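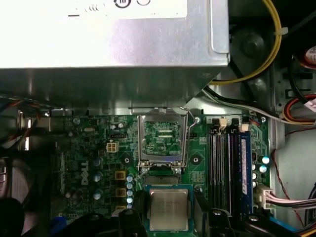 The Intel processor, silver side up, just below its open socket on the Dell board.

Desktop bench: processors and memory

The desktop bench at Skokgate spent most of February on the Dell towers from the Isano building. They all need the same work. The memory comes out, the processor comes out, the board gets looked over and everything goes back, or goes to the parts shelf if the board has failed. Several people have asked how we want this done, and the sheet taped inside the cabinet door is two versions old, so this item replaces it. Please take the old sheet down if you see it before I do.

Start with the power cord out of the wall and the side panel off. Hold the power button in for a few seconds after the cord is out. Lay the tower on its side on the gray mat with the board facing up. The cooler comes off next, and it goes upside down on a paper towel at the back of the bench, with its screws in the lid of a jar. Wipe the old paste off the processor before you open the socket. A dry cloth gets most of it and alcohol gets the rest.

Memory is easy. Press the latches at the ends of the slot, let the module rise, and lift it by the short edges. Keep your fingers off the gold contacts. If the tower has modules of two different sizes, write down which slots they came from. Fumiko Murakami keeps a pad of sticky notes on the shelf for this, and a sketch on one of those is good enough.

Modules and processors go in the gray plastic holder. We used to put them on foam, and before that on the lid of whatever box was closest, which is how we lost a good processor to a coffee ring last fall. A processor gets its own recess and a memory module lies across the low blocks. One tower's parts at a time, please. If you have to stop halfway, leave the job ticket with the holder.
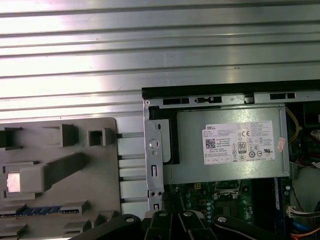
Molded gray plastic beside the chassis wall, with a row of gold-colored contacts showing at lower left.

Now the socket. On these Dell boards the lever runs along one side. Push it down a little, ease it out from under its catch and let it come up slowly. The metal frame then lifts. Leave it fully raised while you work, because a half-open frame will drop on your knuckles or on the pins.

The processor lifts straight up. Do not slide it and do not tip it. Take it by two opposite edges of the green part, and once it is clear of the socket move it away from the board before you turn it over to check the underside. Then set it in the holder silver side up.

The pins are in the socket on these boards and they bend if you breathe on them. Look at them under the ring light from two directions. A bent one usually shows as a spot where the reflection breaks the pattern. If you find one, stop there and leave a note for Filipa Loureiro, who has the fine tweezers and does not mind being asked. Please don't try it with a sewing needle. Ticket 2689 was a sewing needle, and that board is now a source of screws.

For going back in, line up the notches on the processor with the socket and lower it flat. It should sit level with no pressure at all. If it rocks, lift it and try again. Close the frame, bring the lever down and hook it. The lever takes more force than people like the first time. Put on fresh paste, a dot the size of a grain of rice, and then the cooler, tightening its screws a little at a time in a cross pattern.

Leave the memory slots empty until the cooler is on and its fan is plugged in. This was the point that got the most discussion when I sent the draft out.
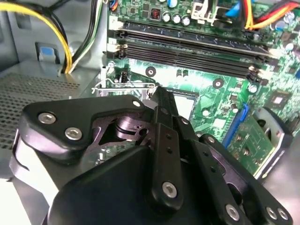 Heriberto Arboleda wrote back that he would sooner put the memory in first, while there is still room for both hands, and that in his experience the fan cable is what gets in the way of the latches. He also asked that we blow out the slots while they are empty, every time, even when they look clean. "Half the towers I get back with a memory fault have lint in a slot and nothing else wrong," he said.

The lint point is a good one and it is now on the sheet. Use short bursts and keep the can upright. Close the socket first, with the processor in it. On the order of things I have left memory last, but if you prefer Heriberto's way on your own jobs, go ahead, as long as the modules end up in the slots they came from.

Push each module down until the latches click. A module can look seated with one end still high, and the tower will beep at you or do nothing. Run a finger along the top edge to check that it is level.

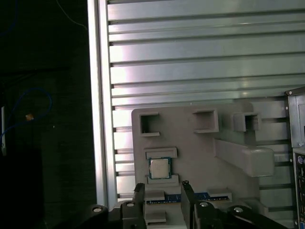 Processor in its slot in the holder, with the memory module resting on the two blocks lower down.

A few smaller things. The ring light has a new plug and can stay on the left side of the bench. Paste is down to one tube, and Kazimiera Lis is adding it to the Vornero order along with alcohol and cloths, so tell her this month if you need anything else in that line. Jar lids with screws in them should have the ticket number written on tape. There is a lid on the windowsill with four long cooler screws and no tape, and I would like to know which tower is missing them.

Ticket 907 is still waiting for a power supply. The tower is complete otherwise and can be closed up by whoever is in when the part comes.

Printed copies of the new sheet are in the folder by the door. Corrections to me, in writing if possible.

Filipa Bettencourt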